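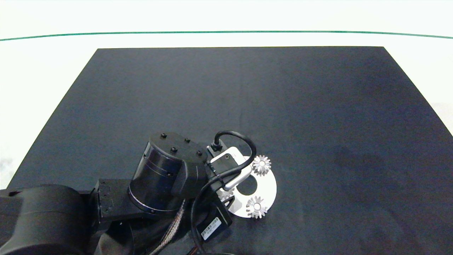 Tamsin Begay wants it on record that the sales sheet promises a kit you can "unpack and run before lunch," and that she would like to see the lunch. Her note stays in at the head of the checklist.

Grekton small-parts kit, trial unit
Pre-purchase inspection, Esbridge shop, March

1. Emergency stop reachable from both sides of the bench. PASS.
Comment: Tried it at low speed only.

2. Arm cables clear through full travel. OPEN.
Comment: Mostyn says the routing is "proven." Proven where? Send us the test report.

3. Finger pads secure and free of tears.
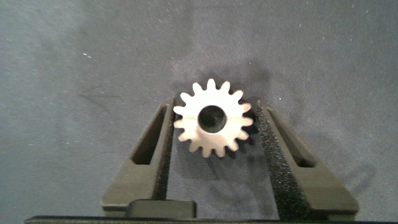
The quote lists replacement pads at $158 a pair, with no word on how long a pair lasts. I don't like that. The foam is full of tiny pores, and a gear gripped by its rim puts teeth right up against it. Check for grit and cuts at every shift change. HOLD until we get a wear figure in writing.

4. Part stays put on power loss. NOT TESTED.
Comment: The manual covers this in one sentence on page 9. Skukow was told the same thing by phone, which doesn't count.

5. Release and regrip, small gears. OPEN.
Comment: The brochure claims 700 cycles without a drop, but doesn't name the part.

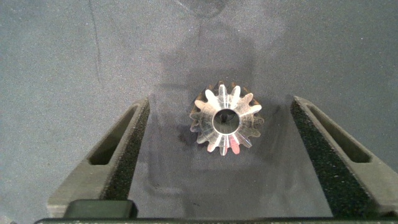 It doesn't give the speed either, so I'm not signing against that number. We run our own 1020 cycles on our own gears, with every drop logged.

6. Guarding and floor marking. FAIL.
Comment: Guard panels are extra. They weren't in the first quote.

Sign-off: withheld. Recheck items 2 through 6.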